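Legibility of Printed Text on Small Medicine Containers Under Household Lighting

Project report, second-year module in Information Design
Yannick Tanguy, Annick Bailly, Amanuel Endale
Supervisor: Gwenaël Gaillard
Submitted 11th January

1. Background

Labels on medicine containers carry a large amount of text on a small curved surface. The name of the product, the dose, the warnings and the storage instructions compete for the same area, and the type size is reduced until everything fits. Our project looked at how well adults can read such labels at home, where light levels are usually lower than in a pharmacy or an office.

Earlier coursework by Killian Royer compared typefaces on flat cards. We kept his scoring sheet but replaced the cards with cylinders. A reader can see only part of a curved label at one time, and the columns nearest the sides are compressed by the viewing angle.

2. Materials

Three label layouts were drawn up for a made-up product name, Bisolum. Layout A used two columns of small text. Layout B used a single column and moved the storage instructions to a fold-out leaf. Layout C kept the two columns but set the dose in bold at the top. All three were printed on matte white stock at the same size.

A second product name, Mornum, was used for the practice trial so that readers did not see the test wording in advance.

Illuminance was measured at the reading surface with a handheld meter. The bright condition was set to 571 lux and the dim condition to 77 lux. The dim value matched the reading taken at the supervisor's kitchen table in the evening with the ceiling lamp on.

Background color was also considered. A dark cloth lowers the light reflected back onto the underside of a container, and the lower half of the label falls into shade. A pale tabletop has the opposite effect -- at low light levels the gain is small but can be measured.
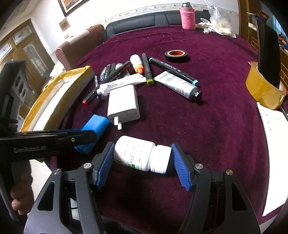

Figure 1. White plastic medicine bottle with a ribbed cap, on a dark maroon cloth.

3. Procedure

Each reader sat at a table and was handed one container at a time. The task was to find the maximum daily dose and say it aloud. Time was taken from the moment the container left the table. Readers were free to turn it and to hold it at any distance. Those who normally wear reading glasses kept them on.

The order of layouts was rotated between readers. A total of 228 trials was recorded in August. Trials in which the reader gave up were kept in the error count but left out of the timing results.

4. Results

Layout C gave the shortest times in both lighting conditions. Layout B was faster than A in bright light, but the difference disappeared in dim light. Several readers opened the fold-out leaf first and looked for the dose there, which added to their times.

Errors were concentrated in Layout A. The most common one was to read the single dose in place of the daily dose. These two values sat on adjacent lines in the same weight, and the line spacing was tight.

Turning the container was more frequent in dim light for all layouts. We did not record the angle and cannot say how much of the label was in view at the moment of reading.

5. Limitations

The readers were recruited through one residence hall and one evening class, and older adults are underrepresented. Only one container diameter was tested. The meter was read before each session but not during it, and daylight from the corridor may have raised the dim condition on two afternoons.

The printed stock was matte. Glossy labels produce glare under a single lamp, and the ranking of the layouts may not hold for them.

6. Further work

A repeat with two diameters and a glossy stock is planned for next term. The scoring sheet will be changed so that single-dose and daily-dose errors are entered in separate columns -- at present they have to be recovered from the written notes.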